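Voltar a dormir sem despertador

20 Jun 2018

Em abril deixei o emprego na Avgate e com ele o turno das seis da manhã. Foram 8 anos a acordar às cinco menos um quarto, inverno e verão, com o telemóvel em cima da cómoda para ser obrigado a levantar-me. Pensei que bastava desligar o alarme para começar a dormir como as outras pessoas. Demorei mais de um mês.

Nas primeiras semanas acordava na mesma às cinco menos um quarto. Ficava a olhar para o teto, fazia contas à vida e às seis e tal desistia e ia fazer café. Às três da tarde estava de rastos, dormia uma hora no sofá e à noite não tinha sono. Quem já trabalhou por turnos conhece isto.

Li bastante sobre o assunto e pus de lado quase tudo. Muitos conselhos pressupõem que a pessoa tem uma casa silenciosa, persianas que fecham bem e dinheiro para um colchão novo. A minha casa em Moura dá para uma rua onde passa a camioneta do lixo de madrugada e as persianas são do tempo do antigo dono. O colchão tem os seus anos, mas está bom.

Deixo o que mudei, pela ordem em que mudei.

A hora de levantar

Escolhi as sete e um quarto e mantive-a, dormisse bem ou mal. Custou mais ao fim de semana. Se acordava às cinco, ficava deitado às escuras, sem ver as horas. Virei o relógio para a parede e isso ajudou mais do que eu esperava. Ao fim de três semanas já passava das seis e meia com alguma regularidade.

A sesta

Cortei-a por completo durante quinze dias. Foram quinze dias maus. Depois voltei a permitir vinte minutos, sempre antes das duas da tarde e sempre na cadeira, nunca deitado. Hoje faço sesta uma vez por semana, se tanto.

A luz

Comprei cortinas opacas numa loja que vende restos da Flurnonia. Ficaram por 110 euros, com varão e montagem minha. São feias, de um cinzento que não combina com nada, e arrastam um pouco no chão porque medi mal. Tapam a claridade de junho, que era o que eu queria. Durante o dia abro tudo e tomo o pequeno-almoço à janela, mesmo quando está nublado.

A comida

Jantava às seis e meia por causa do turno e continuei a fazê-lo por hábito. Resultado: às onze tinha fome e acabava a comer qualquer coisa no quarto. Passei o jantar para as oito e um quarto. Se mesmo assim me apetece alguma coisa, como na cozinha, de pé, e lavo os dentes logo a seguir. Os pacotes de aperitivos deixaram de entrar no quarto.

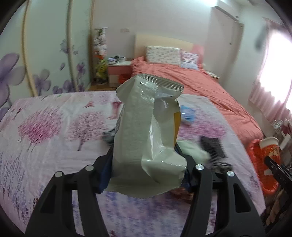 O colchão que não comprei

Estive perto de gastar dinheiro a sério. Numa loja mostraram-me um modelo da Hedlow por 2.240 euros, com prestações e entrega ao domicílio. Deitei-me nele quase 6 minutos, de sapatos, com o vendedor ao lado, e achei-o confortável, como acho confortável qualquer colchão às cinco da tarde. Pedi o orçamento em papel e trouxe-o para casa. Está na gaveta. Virei o meu colchão ao contrário, troquei a almofada e fiquei por aí.

O que ainda não resolvi

A camioneta do lixo continua a acordar-me duas ou três vezes por semana. Experimentei tampões de espuma, mas caem-me dos ouvidos a meio da noite e de manhã encontro-os debaixo das costas. Os de silicone aguentam-se melhor, embora me façam comichão. Vou tentar mudar a cama para a parede do fundo, o que obriga a tirar de lá o roupeiro, e para isso preciso de ajuda.

Também não deixei o café. Bebo dois de manhã e um depois do almoço. Tentei eliminar o último e tive dores de cabeça quatro dias seguidos, por isso voltei atrás. Em setembro tento outra vez, com menos calor.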